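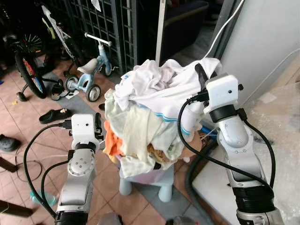
Two members wrote to us last month that they had been waiting for their new health cards and did not know if they were covered in the meantime. They are covered, and so is everybody else who was on the Avesum group policy on the last day of the old contract. The cards are only a piece of plastic. The insurance is in the register, and the register was transferred complete.

We understand the worry, and we should have written earlier. So in this issue we explain the change of insurer from the beginning, also for those who threw away the first letter.

What has changed

Until this autumn our group health policy was placed with Avesum. The new insurer is Iludero, and the broker is still Karagiannis, the same office which arranged the old policy for us. If you have a question about a claim, you can continue to call the broker on the number you already have. The claims themselves now go to Iludero, and you will see that name on the card, on the payment slip and on every letter from now on.

The benefits are in most parts the same. Hospital stays, outpatient surgery, emergency care and laboratory tests are paid as before. The yearly amount for eyeglasses is also the same, although it is now counted by calendar year, and before it was counted from the day you joined. For some of you this is good, for others a little less good. If you bought glasses under the old policy this year, please read your benefit sheet before you order another pair.

Physical therapy is the point where most people will notice a difference. Under the old policy you needed a new referral from your doctor every time you started with a different problem. Now one referral is good for 90 days, and inside this period you may see the therapist for more than one complaint, if the doctor has written both of them on the paper. Please ask the doctor to do this during the visit. It is difficult to have it added later, and the insurer does not accept a note written by hand next to the stamp.

The deductible

We have received many questions on this word, so we will try to be clear. The deductible is the part of your yearly costs which you pay yourself before the insurance begins to pay. In the new policy it is 900 dollars for a family. It is one amount for the whole family, and it does not matter which person had the costs. If one child has an operation and the bill is higher than the deductible, then the deductible is finished for all of you until the end of the year.

What you already paid this year under the old policy is taken over. You do not start again from zero. For this, Iludero needs the last statement from Avesum, and Karagiannis has sent these statements for all members in one package. You should find the amount on your first statement from the new insurer, in the line "prior credit." If the line is empty and you know that you had costs, call the broker and have the old statement next to you when you call. Without it they must search by date of birth, and this takes long.

The preventive visits stay outside the deductible. A yearly checkup, the usual vaccinations and the dental cleaning cost you nothing, provided that you go to a doctor in the network.

The network

Here is the part which gave us the most work during the negotiation. The Clilalar clinics were not in the Iludero network when we started to talk. A large number of our members go there, some of them since many years, and we did not want to sign without them. They are now included, all locations, for general medicine and for pediatrics. Their dental department is not included - it bills separately and has its own contracts - so please do not assume that the dentist on the second floor is paid because the doctor on the first floor is.

Before any planned visit to a specialist, look in the directory or call. The directory is on the back page of the member booklet, and the newer version is on the insurer's site. If the two do not agree, the site is right. A specialist outside the network is still paid, but only 50 percent, and the doctor may ask you for the full amount on the day of the visit. Then you send the invoice and wait for your part.

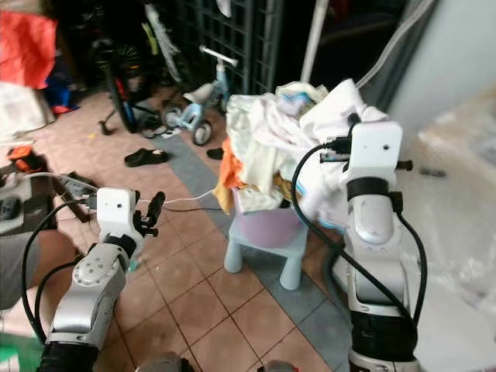
Bringing things in order at home: a good moment to look for the old policy papers, too.

Claims from the time of the change

A bill belongs to the insurer who covered you on the day of the treatment. It does not belong to the insurer who covers you on the day when the bill arrives. This sounds simple, but in practice it is where most mistakes are made, by members and also by the clinics. If you were treated in the last weeks of the old policy and the invoice comes now, it goes to Avesum. They will accept such invoices until the end of December. After this date we can not promise you anything, so please open your envelopes.

For a hospital stay which started under one policy and ended under the other, the old insurer pays until discharge. We asked for this in writing and we have it. If a hospital tells you something different, do not pay and do not argue with the person at the desk. Take a copy of the bill and send it to the broker the same day.

Medicines are handled by the day on the pharmacy receipt. If you have a prescription for several months, the pharmacy has to enter your new member number at the next refill. Several pharmacies will try the old number first because it is saved in their computer, and you will be told that you have no insurance. Show the card, or the temporary letter if you do not have the card, and ask them to type the number again.

The temporary letter

Every member can print a temporary letter until the card arrives. It has the same value as the card at every clinic and pharmacy in the network. If you do not have a printer, our office will print it for you and you can pick it up in opening hours. We need to see an identity document. We are sorry for this, but we can not give a letter with your member number to a neighbor or to a cousin, even when we know them.

The last part of the cards is sent out on Mon 11 October. Please check that your name is on the mailbox. Several envelopes from the first part came back to us, and in most cases the address was correct but the apartment number was missing.

Adding a family member

A newborn child is covered from birth, but you must send us the form and a copy of the birth certificate. A husband or wife who lost other insurance can also join during the year. In this case we need a letter from the former insurer with the end date, and it should be the original. All other changes must wait for the open period in December, when you can also change between the single and the family plan. The forms for it will be enclosed with the next newsletter.

If your address, your bank account or your family name has changed, tell our office first. We pass it to Karagiannis, and they pass it to the insurer. When members write directly to all three, we receive three versions back, and then it takes longer to find out which is the last one.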